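# Why Do Race Cars Need So Many Tires?

I get this question from kids more than any other, so let's get into it!

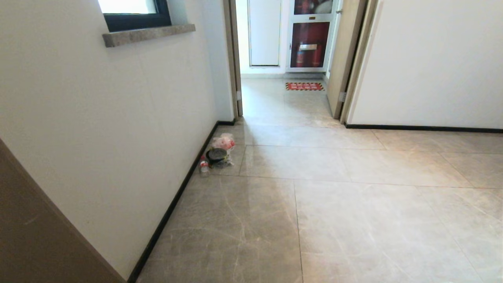

*A hallway with shiny floor tiles and a doorway at the far end.*

I love racing, and the part I love best is the tires. The first time I went to the track at Domuvgate, I expected to stare at the engines all day. Nope! I spent the whole afternoon by the tire racks (my feet were very sore by dinner).

So, what's the big deal? Think about an eraser. When you rub it on paper, little crumbs come off and the eraser gets smaller. A race tire does the same thing on the road. It's made of soft rubber so it can grip, and every corner rubs a bit more of it away. The softer the rubber, the better it sticks and the sooner it's used up.

Dry-weather tires on lots of race cars are called slicks, and they're smooth all over. More rubber touches the track that way, so the car holds on tighter in the turns. But smooth tires are terrible in rain! Water gets trapped underneath and the car starts to skate. Rain tires have grooves cut into them, and the grooves push the water out of the way.

Heat matters too. A cold slick is slippery, and that's why you sometimes see drivers swerving left and right before the start. They're warming up their rubber.

The little Unetti team I cheer for brought 8 sets to the Netville race last November, 2 of them for rain. It stayed dry until the last few laps, then it poured, and everybody dived into the pits at once. What a mess! I've never yelled so much in my life.

Next time you watch a race, look for the colored stripe on the side of a tire. In many series it tells you how soft the rubber is, and you can try to guess who'll have to stop first.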